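3.2 Collecting demonstrations in student housing

The course ran for 8 weeks, and we had planned to spend all of them in the teaching lab. The teaching lab has one table, one lamp, and a floor that has been gray for as long as any of us has been enrolled. After the first week every policy we trained was excellent at gray. Students were then asked to take the hand-held grippers back to Hostden, the residence hall where most of them live, and record cloth handling on whatever cloth they had.

Teams were given a one-page protocol written by M. Ueda and W. Saab. It asked for a single towel, any starting state, and a surface the team had not used before. Ironing was discouraged. The protocol did not define "towel," an oversight that cost us two meetings and produced the longest thread in the project's message archive. Five teams took part, and each was to hand in its recordings by Monday, February 24, 2020. Together they returned 143 demonstrations, of which we kept 100 after removing those with missing pose tracks or with the fingers closed from start to finish. 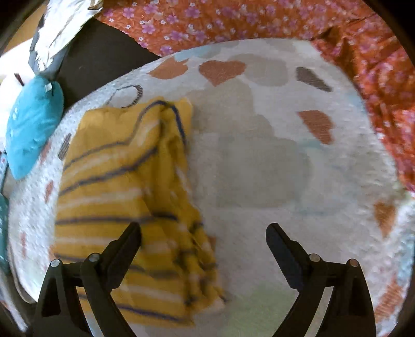 Figure 5. View from the hand-held gripper in the bedding subset: striped towel on a quilted blanket with printed hearts, floral fabric behind.

The bedding subset proved the hardest to label. Our annotation tool, Vumley, expects a towel to have an outline, and it expects that outline to be the strongest edge near the fingers. A striped towel offers it a dozen better candidates. Printed hearts were proposed as grasp points often enough that A. Aidoo added a button for rejecting them, which the annotators came to use with some feeling. Soft surfaces also give way under the fingertips, so the height at which a grasp begins varies far more than it did on the lab table.

We considered dropping the subset. Z. Effiong argued for keeping it, on the grounds that people do own blankets, and the vote went her way. All results in Section 4 are therefore reported twice, with bedding and without, and readers who prefer the larger numbers will find them in the second column.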